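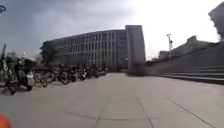

Two-wheeler parking along the edge of the plaza. The open paving beside the row is part of the inspection area.

How to Inspect and Maintain a Concrete Slab Plaza

Kullska Grounds Office, Guidance for Site Staff
Revised 20 July 2020

Purpose

This page sets out the procedure for inspecting and maintaining large paved plazas laid in concrete slabs. It applies to all open paving in the care of the Grounds Office, including paving next to office buildings, parking rows for bicycles and motorcycles, and lawn borders. It does not apply to brick paths, asphalt service roads, or roof terraces, which have their own procedures.

The plaza is to be inspected in full once a year, in September. A shorter walk-through is carried out after any period of hard frost and after any event for which vehicles have been allowed onto the slabs.

What you will need

A printed plan of the plaza with the slab joints marked
A straightedge, as long as can be carried comfortably by one person
A steel ruler and a set of feeler gauges
A stiff broom and a joint rake
Yellow wax crayon
A garden hose with a spray nozzle
Inspection sheets, Ledard pattern
Safety cones and barrier tape

Repair materials should not be brought to the first inspection. Defects are recorded first and repaired on a later visit, once the sheets have been reviewed.

Step 1. Prepare the area

Choose a dry day with good light. Low morning or late afternoon sun is preferred, as small differences in height between slabs throw a shadow that cannot be seen at noon. A bright haze flattens the surface and makes fine cracks difficult to find. If the light is of this kind, the crack survey should be postponed and the joint survey done in its place.

Notices should be posted at the parking row two working days in advance. Owners of scooters, motorcycles, and bicycles are asked to use the alternate rack for the day. Any vehicle still in place on the morning of the inspection is to be left where it stands. Staff must not move it. Mark the slabs beneath it on the plan as "not inspected" and return to them within the week.

Step 2. Divide the plaza

Use the joints as the grid. On a large plaza the joints are the only reliable reference, and measurements taken from building corners have caused errors in the past. Begin at the corner nearest the main entrance and number the panels in rows running away from you. Write each number on the plan, not on the paving.

The full Kullska plaza plan carries 2,046 numbered slabs, and the numbering must not be changed. A slab that has been replaced keeps its old number with the letter R added.

Step 3. Inspect the joints

Walk each long joint from end to end before turning to the cross joints. Look for the following:

Sealant that has pulled away from one side
Grit or soil packed into the opening
Weeds or moss
Edges that have chipped or crumbled
A joint that is noticeably wider at one end

Pay particular attention to the points where two joints cross. Four slab corners meet there, and a corner is the weakest part of any slab. Press down firmly with one foot on each corner in turn. If there is any movement or a hollow sound, circle the corner with crayon and enter it on the sheet as a Class 2 defect. 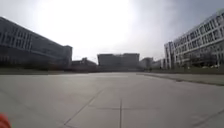
Crossing joints in the main plaza, with the low curb and lawn strip to the right.

Step 4. Check the level

Lay the straightedge across each joint and measure any step with the ruler. A difference in height that can be felt through the sole of a shoe should be recorded in every case, even where it is within tolerance. Cone off any step that could catch a foot or a wheel and report it the same day.

On plazas where small wheels are in regular use — hand carts, strollers, wheelchairs — the straightedge should also be laid along the main line of travel.

Step 5. Examine the surface

Light and dark patches are common on older slabs and are seldom a defect. They usually come from differences in the original mix, from wear, or from earlier cleaning. Scuffs are likewise recorded only when the surface has been broken.

The following do require an entry:

Cracks that run from one joint to another
Scaling, where the top layer comes away in thin flakes
Rust stains
Oil or fuel stains, most often found at the parking row
Dents left by kickstands

Kickstand dents are more frequent in warm months where the joint sealant is soft. If the same slab shows repeated damage, the office may provide a steel plate for the space.

Step 6. Check curbs and planting strips

A raised strip or low curb should be walked along its full length. Look for gaps between the curb and the paving, and for soil washed over the edge from the lawn. Grass that has grown across the curb should be cut back to the line with a half-moon edger. Do not use a string trimmer against concrete, as it marks the face.

The strips of lawn and low planting at the foot of the buildings must sit slightly lower than the paving. Where the soil has built up, water is held against the slab edge. Note the length affected and pass the sheet to the planting team.

Step 7. Test the drainage

Wet a group of slabs with the hose and watch the direction of flow. Wait ten minutes. Any water still standing should be outlined in crayon and drawn on the plan. Repeat the test near the curb, at the parking row, and at no fewer than three points in the open area.

Step 8. Clean and reseal

Once the sheets have been approved, defective joints may be cleaned and refilled. Rake out old material to the depth given on the product sheet, brush the sides clean, and allow the joint to dry fully. Insert backing rod and apply Enance joint sealant in gray, working toward yourself. Finish the bead slightly below the surface so that it is not pulled out by tires.

Keep foot traffic off for a full day. Two-wheeled vehicles should stay off for three.

For planning purposes, a crew of two can reseal nearly 100 feet of joint in a morning. Orders of 1,000 feet or more must be placed through the Kolář depot, which requires three weeks' notice. Orders above 2,000 feet also need the signature of the grounds supervisor.

Defect classes

Class 1: immediate hazard. Cone off and report by telephone.
Class 2: repair within 30 days.
Class 3: record and check again at the next annual inspection.

Records

Completed sheets are kept with the plaza plan for seven years. Photographs may be attached and should include at least one joint crossing, so that the position can be matched to the plan. File the crayon plan as drawn — a clean copy may be added, but it does not replace the original.

Related pages: Winter Treatment of Paved Areas; Temporary Vehicle Access; Bicycle and Motorcycle Parking Rules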